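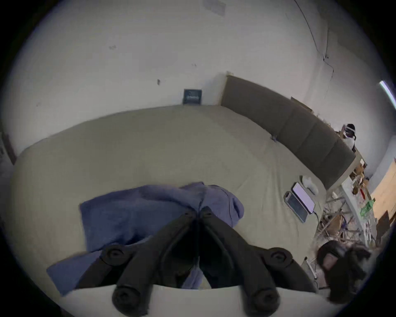
Posted by Ivmont Lodging Inspections | August 27, 2021 | Filed under: Checklists, Sleeping Rooms

Sleeping room checklist, short-stay units, Zilholm building

Covers guest bedrooms only. Kitchens and stairwells are on separate sheets. Mark each line P (pass), F (fail) or N/A. An F on any line in Section A holds the unit until it is fixed.

Section A. Life safety

A1. Smoke alarm present, tested by button, sounds within the room. P
A2. Alarm date stamp legible and under ten years old. P
Comment: stamp was painted over in the February inspection. Unit has been replaced.
A3. Egress window opens fully without a tool or key. F
Comment: sash sticks at the halfway point. Plane and wax the left track, then retest.
A4. Window opening at least 24 inches high. P
A5. Door to hall latches from any open position. P

Section B. Electrical and heat

B1. Receptacle covers intact, no scorch marks. P
B2. Bedside lamp bulb at or below the fixture rating. P
Comment: fixture label reads 100 watts maximum.
B3. No extension cord under rug or mattress. P
B4. Heater has clear floor on all open sides. N/A

Section C. Bed and linens

C1. Frame bolts tight, no movement when pushed at the foot. P
C2. Mattress seams checked on both sides for insect signs. P
C3. Fitted sheet seated at the corners, no tears. P

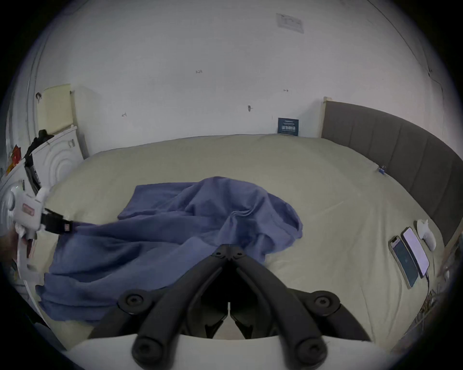 Kvam writes that line A3 should be scored N/A where the room has a second door to the outside, and asks that the sheet say so.

Response: not adopted. A window listed as egress on the floor plan is tested as egress, whatever other exits the room has. A note can be added in the comment field.

C4. Spare blanket bagged and stored off the floor. F
Comment: bag is split. Replace from Gevau stock, item 530.

Section D. Follow-up

A3 and C4 open. Unit on hold for A3. Reinspection needs 2 signatures, one from maintenance and one from the inspector. Keep the signed sheet in the unit binder until the next full inspection.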